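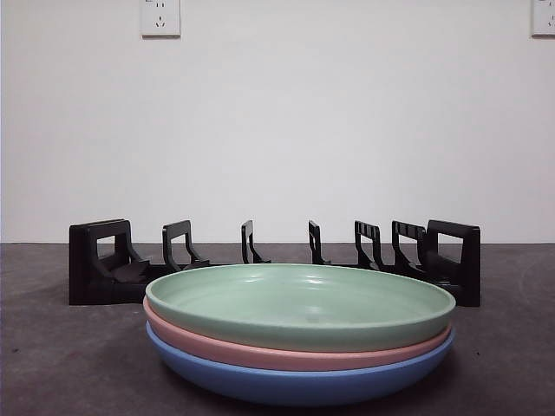
*Stacked plates, green on top, and a black dish rack.*

# Session 5: Recovered Property, or Whose Drill Is It?

Property Crime for Patrol and Records Staff
Notes by Jean Lindsay

Read before class. Bring the blank property sheet from last time. If you used it as a bookmark, print another.

## Where we left off

Last session ended with the burglary report taken, the door photographed, and the owner promising to send a list of what was gone. We now skip ahead to the happier and more irritating part of the job, when some of it turns up.

Most burglary victims never see their things again. When property does surface, it tends to be in a pawnshop, an online listing, a storage unit, or the back of a car stopped for a dead taillight. You then have an object and a person who says it belongs to them. You may also have a second person who says the same, with more feeling. Your job is to connect the object to one report, on paper, well enough that a stranger can follow it a year from now.

## The Stiditz storage case

We'll use one case all through this session. It comes from my years in the county property room, and I've cleaned up only the language.

Deputies served a search warrant on a rented unit at Stiditz Self Storage in May. The unit held 116 items that somebody eventually had to log, and that somebody was me. Power tools, mostly. Also bicycles, a trumpet, a wedding album, and a box of brass doorknobs that I still think about.

The renter was a man we'll call the tenant. He told the deputies that he was a collector. Asked what he collected, he said "things."

At the end of the first month we had matched 22 items to open reports. That is a better rate than it sounds, and I'll explain in class why the rest took so long. The short version is on the next line of every burglary report you've ever read: "misc. tools, value unknown."

## Describing an item so it can be found

A description has two readers. One is the clerk searching the database tonight. The other is a defense attorney, later, in a better suit than yours.

Take these in order when you write up an item:

1. What it is, in the plainest noun available. "Drill," then "cordless."
2. Maker and model, copied from the item or its label. If the label is gone, write that the label is gone.
3. Serial number, read aloud by one person and written by another, then swapped.
4. Color and size.
5. Marks, damage, repairs, stickers, initials, paint drips.

Number five is where cases get made. Anybody can own a red toolbox. Far fewer people own a red toolbox with a child's dinosaur sticker inside the lid and a hinge mended with a paper clip. The dinosaur toolbox was item 40-something on my log and went home the same afternoon the owner called.

Watch your adjectives. "Gold ring" is a statement about metal, and you are not a jeweler. Write "yellow metal ring with clear stone." It sounds silly until the day the ring comes back from the appraiser as brass and glass, and the owner wants to know what you did with the real one.

## Owners and what they remember

People are bad at remembering what they own. I include myself; I once argued with my sister for an entire Thanksgiving about a lamp.

Ask owners for the description *before* you show them anything. If you hold up a trumpet and say "Is this yours?", you have taught them what the answer looks like. Ask what was taken, let them talk, and write it down. Then ask the follow-ups:

- Where did you keep it?
- Who used it last?
- Was anything on it ever broken or fixed?
- Do you have a photo with it in the background?

The last one is gold. Few people photograph a table saw on purpose. Plenty of them have a picture of the dog in the garage, and there's the saw behind the dog. Birthday parties, real estate listings, and photos meant to sell something else entirely have all helped me. One owner in the Stiditz case proved up a bicycle with a picture of a pumpkin.

Receipts are fine when they exist. Be a little slow to celebrate a receipt that has a price and a date but no serial number. It shows that a person bought a drill. So did everybody else in the county.

## Two claims on one object

Sooner or later you'll get a contested item. In our case it was a generator. A Mr. Liyanage reported one stolen from his food cart. A roofing outfit called Unen reported one stolen from a job site. Same make, same model, same year, and the serial plate had been ground off by a person with patience.

Both owners were sincere. Both identified it immediately, and each was a bit offended that we asked.

What settled it was a replacement pull cord. Mr. Liyanage had described the cord in his first report, including the knot, months before the warrant. The roofers had described theirs as "generator." I took no pleasure in that phone call. I took a small amount.

Things to do with a contested item:

- Hold it. Do not release to whoever calls more often.
- Put each claim in writing, separately, with the date it was made.
- Look at the original reports first. What a person said before the item turned up weighs more than what they say after.
- If the two sides still can't be sorted, it goes to the prosecutor and possibly a judge. Say so politely and give both sides the same phone number.

## Pawn slips

The shop in our case was Undum Loan & Jewelry, and its paperwork was better than ours. Don't walk into a pawnshop assuming the owner is in on it. The clerk who checked the ID and copied the serial number may be your best witness, and is out the money besides.

Get the slip, the ID copy, and any video while it still exists. Ask how long video is kept. Ask on the first visit, because the answer has a way of being "until yesterday."

State law controls holds, notice to the shop, and who gets the item while the case is open. The rules differ a lot from one state to the next. Use the sheet from your own prosecutor's office and throw out the one taped inside the cabinet door.

## Releasing property

Photograph it, check with the prosecutor, check ID, get a signature, record the time. A release with no signature is a disappearance with good intentions.

Owners will ask why you can't just hand it over today. Tell them the real reason and a real date for your next call, then make the call.

## For next session

Pick one object in your home that you'd hate to lose. Write a description of it from work, without looking. Keep it under half a page. When you get home, compare the two and mark your errors in a second color.

Bring both versions. We'll trade them and see who could pick your item out of a storage unit. Spelling doesn't count, but serial numbers do.

Reading: the packet section on search warrant inventories, skipping the appendix, which is out of date and has been since I wrote it.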